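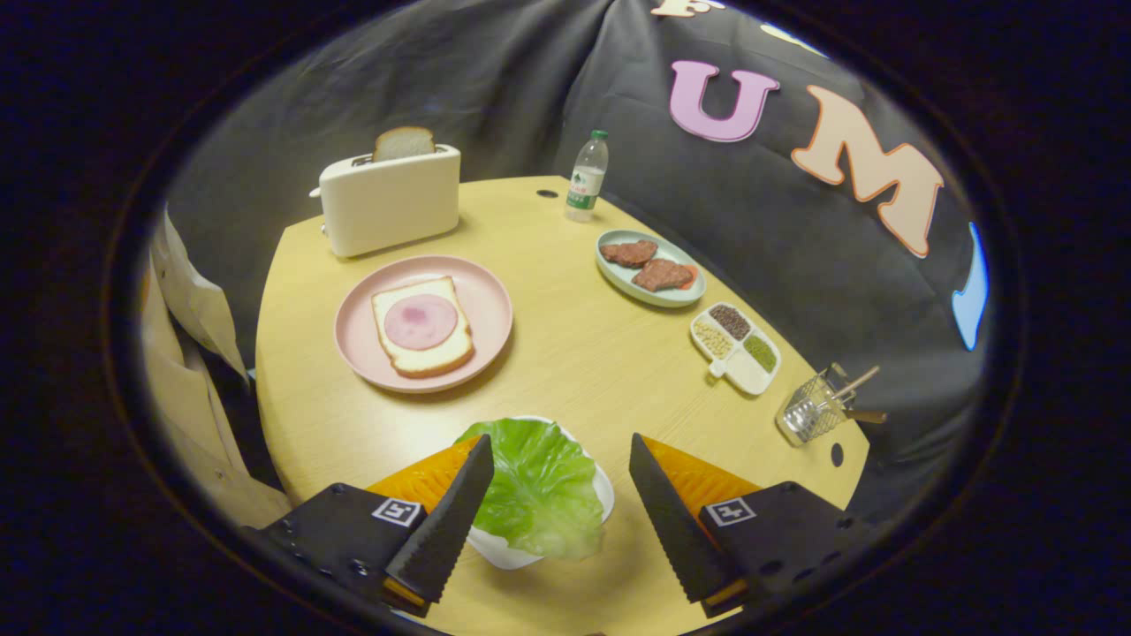
Fellon Opens October Orders for Okton, a Hand-Held Gripper Kit for Teaching Kitchen Tasks

Fellon is delighted to announce that orders open this October for Okton, a hand-held gripper kit made for teams who want to teach robots the small, fiddly jobs of the breakfast table, and who would like to do it without having a robot arm in the room all day.

Okton has two black fingers with serrated inner edges, orange pads behind them, and a printed marker on each housing. A person carries it to the table and works with it much as they would with a pair of kitchen tongs, while a wide camera view takes in the whole setting, from the toast and the lettuce to the divided tray of beans.

"We spent a lot of happy mornings arguing over plates and bowls," said Suryani Chong, who leads product at Fellon. "Lettuce is floppy, toast is crumbly, beans roll wherever they please, and we wanted a tool that people would still feel like picking up after lunch!"

Early customers have been very kind with their time and their opinions. Grernero, a meal-service company that tried the kit over the summer, recorded 245 table-setting sessions with it and sent back pages of notes, many of which found their way into the final grip.

"My team had never used anything like it, and they were comfortable within 40 minutes," said Azlan Sumampouw, operations lead at Grernero.

Each kit comes with a carrying case, spare finger pads and a year of access to Kun, Fellon's software for sorting and reviewing recordings. The first run is limited to 200 kits, and schools and small labs are warmly encouraged to ask for education pricing when they write to the Fellon sales desk.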